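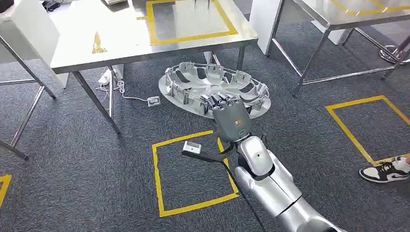

Home | News | Sites | People | Back issues

We use cookies to remember your reading preferences. Accept | Settings

A new pair of hands in the trim room

If you haven't been up to the trim room at Skostov since August, go! The carpet has yellow tape squares on it now, the steel tables have them too, and in among all that is the arm we've been hearing about since spring. Hub caps are its first job. It is learning to take hold of them by the rim, clips up, and it has a proper hand to do it with, fingers and all, which I could have watched the whole afternoon.

For anyone who has never worked the returns line, every hub cap that comes back from the Halilović shops gets picked up, turned over, checked for broken clips, turned back and put in a tray. That was 2975 caps last quarter. Five of us shared the work, and if you ever sat next to one of us at lunch you will have heard about our thumbs.

The plan is for the arm to take on the lifting and turning, and for us to keep the checking. A clip can look fine and still be soft at the root, and you only find that out by pressing it. Despina Kneževič, who has been on returns longer than anyone, has spent most of this month going through the old reject trays and sorting them by type of damage so the Grarnska engineers have something to work from. She was doing this in her head for years and now it's a chart on the wall – with her handwriting on it, I'm pleased to say.

So what is different day to day? The morning shift starts at 7:30 instead of 6:45, and the first half hour goes to setting up and talking through what went wrong the day before. There is plenty to talk about. The arm is slow, much slower than any of us, and a cap lying flat on carpet is a harder thing to get your fingers under than you'd think. In the first week it worked through 202 caps and in the second 418, and the whole room cheered at that one (you may have heard us in Accounts, sorry).

Two of the team are learning to run the sessions themselves, and a third place opens up once the Drellach site gets its own setup. You don't need a technical background. I certainly didn't have one, and last week I rewrote a whole pick routine with one of the engineers and saw my own changes running before I went home. I've worked here a long time and I don't remember grinning like that over a hub cap.

Some questions are still open, and people are right to ask them. Hours on returns stay as they are through the trial. What happens after that will be talked over with the whole team, and the notes will go up by the kettle as usual.

Want to come and see? Mid-afternoon is best, when the morning's trays are cleared. Watch out for the cables, stay off the taped squares while a session is running, and ask Despina to show you the chart.

Get the newsletter in your inbox every month. Sign up | No thanks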